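Sustness desk clearing set - readme

Last touched 9/15/26, Tanko Jibrin. Started in July, got busy, came back to it. If something here disagrees with the notes sheet, trust the notes sheet.

What this is

A set of short recordings and stills of small office clearing jobs. Used sticky notes into the wastebasket, tools back in the toolbox, pens back in the cup, that kind of thing. The stuff that piles up on and next to a desk by Friday. 686 clips in the main folder, 200 more in extras. The extras are fine to use but the labels are thinner.

Split out of the bigger Orkberg household set, which was getting too big to open on a laptop. Kitchen and laundry stayed over there. Desk, floor next to desk, and shelf came here. A few window sill clips ended up here too, no good reason, leave them.

Folders

main - the 686
extras - the 200
stills - single pictures, one per job type where we had one
labels - one csv per folder, same names as the clips
notes - the notes sheet plus a list of stuff to fix
old - do not use, keeping it until Yusuf is merged

Yusuf is the shelf sorting batch. Different naming, different label columns. Half merged. Will be its own folder until I get to it.

Label columns

clip - name, no extension
job - one of: notes_bin, tools_box, pens_cup, paper_stack, cable_coil, mixed
start_mess - 1 to 5, eyeballed
items - main items, separated by semicolons
goes_to - where they are supposed to end up
done - y, n, part
remarks - free text, often empty

start_mess is one person's opinion, mine. A 3 is a normal desk. A 5 is a desk you would appologize for. Don't train anything serious on it.

done means done by the end of the clip. Fixed up afterward is still n. Part means at least one item landed where it should and at least one did not.

The job types, quickly

notes_bin - used sticky notes go in the wastebasket. Crumpled or flat both fine. Notes can be anywhere - monitor, desk, floor, wall. The biggest group.

tools_box - hand tools to the toolbox. Pliers, screwdrivers, tape measure. Toy tools also count as tools here, we argued about it, they count. Lid open or closed at the end does not matter.

pens_cup - pens and markers in a cup. Pencils too. Scissors are NOT in this one, they go under tools_box.

paper_stack - loose sheets to one pile. Edges do not have to line up.

cable_coil - loose cable to a coil. Small group and the hardest to label. Lots of part.

mixed - two or more of the above in one go. Check the items column before you filter, notes and tools together is the usual pairing.

Item names

Kept boring on purpose. sticky_note, pliers, toy_drill, screwdriver, toolbox, wastebasket, liner, monitor, pen, cup, sheet, cable. Color goes in front if it matters, so pink_sticky_note. Pale colors are a pain. Pale green and pale yellow got mixed up in the first 675 labels and I only rechecked the ones in main. Extras may still be off.

The liner is its own item. It was not at first and then people kept asking whether a note that sits on the folded over part of the bag is in or out. It is out. In means inside the basket, below the rim. Same rule for paper.

Things on the floor within reach of the basket are listed as items even when the job does not touch them. Things farther off are skipped.

Known problems

- some clips start after the first note is already in the basket, start_mess is too low on those
- cup and small wastebasket swapped in a handful of labels, search remarks for "swap"
- toolbox lid color missing almost everywhere
- postum column in the extras csv is left over from the old Postum sheet, ignore it, it does nothing
- paper_stack has duplicates, same desk, same pile, names differ by one digit
- pastel colors, see above

Using it

Read the csv first, filter on job, then open the clips. Don't go by folder order, it is not sorted by anything. If you only want clean finished ones take done = y and start_mess 2 to 4. If you want hard ones take cable_coil and mixed.

Keep the test list out of training. It is in labels, test_list.txt, one name per line. I pulled those by hand so every job type is in there. Please don't reshuffle, two people are already comparing numbers against it.

The stills are not in the test list. They have no done value either, a single picture can't tell you that. Items and goes_to only.

Still, notes_bin:
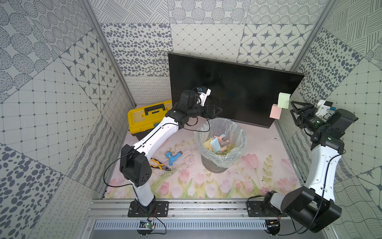 Where does a sticky note go if it still has writing someone might need?
In the wastebasket, same as the rest. The labels don't look at what is written on a note, every note in a notes_bin job counts as used. Keepers were taken off the desk before we started.

Changes

v3 - split from Orkberg, liner added as an item, toy tools moved into tools_box
v2 - extras added, part added to done
v1 - main only, y and n only

To do

finish Yusuf merge
drop the postum column
recheck pastel colors in extras
dedupe paper_stack
write down the rule for notes stuck to eachother (for now - one item if they stay together the whole clip)

Terms

Free for research and class use. Say Sustness desk clearing set and the version number. Don't repost the clips one by one, point to the folder. Fixes to labels are very welcome, send the changed rows only, not the whole csv, with the clip name in the first column.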